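Gasar Label Text Corpus: README

Short printed text from consumer packaging, transcribed and aligned by line
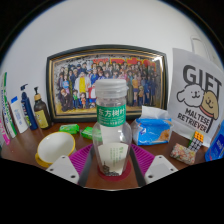 Fig. 1. Drink bottle with a white cap and a green neck label reading "东方树叶".

Version 4. Last revised Saturday, April 15, 2023.

Summary

Gasar is a text corpus of packaging copy: product names, ingredient lists, storage notes, net contents and recycling statements. It was built for work on line breaking, script detection and translation of very short strings. The release holds text only. No scans are distributed.

Contents

The corpus has 2,255 records. Each record is the full transcription of one package, split into the lines in which it was printed. Of these, 845 contain more than one script. The remaining records are monolingual.

Files

records.tsv - one row per package
lines.tsv - one row per printed line, keyed to records.tsv
scripts.tsv - script tags by character span
heldout.txt - record IDs reserved for testing, one per line (300 IDs)

All files are UTF-8 with Unix line endings. Tabs inside printed text were replaced by a single space before export.

Fields in lines.tsv

record_id: string, matches records.tsv
line_no: integer, starts at 1
panel: front, back, neck, cap, base or insert
direction: horizontal or vertical
text: the line as printed
legible: yes, partial or no

Lines marked "no" are kept with an empty text field so that line numbers stay continuous. In lines marked "partial", each unreadable character is written as U+FFFD. Do not strip these before computing line length.

Transcription rules

Text is copied as printed, including misspellings and inconsistent spacing. Simplified and traditional forms are never converted into one another. Full-width punctuation is kept full-width. Vertical text is entered top to bottom, columns right to left, unless the copy clearly runs the other way. Hyphens added by the printer at a line end are kept, and the word is not rejoined.

Barcodes, batch codes and expiration dates are left out. Phone numbers and street addresses are replaced by the tokens PHONE and ADDR.

Each package was transcribed twice, once by the Buleck group and once by the Staniforth group. Differences were settled by a third reader, whose version is the one released. The two original passes are not included.

Changes

Version 4 adds the insert value to the panel field and corrects column order in vertical lines. Record IDs are unchanged from version 3. The January build had a faulty heldout.txt with duplicate IDs and should not be used for reported results.

Known problems

Beverages and dry foods are overrepresented. Cleaning products are few and mostly monolingual.

Script tags are unreliable on strings of one or two characters - Han characters used in Japanese brand names are often tagged as Chinese.

The panel field was assigned by hand, and the line between front and back is arbitrary on round containers.

Loading

Read the files with quoting turned off. Several ingredient lists contain unbalanced double quotes, and the default settings of common TSV readers will merge rows without a warning.

License

Annotations and file structure are released by Erton for research and teaching. Printed text and product names remain the property of their owners.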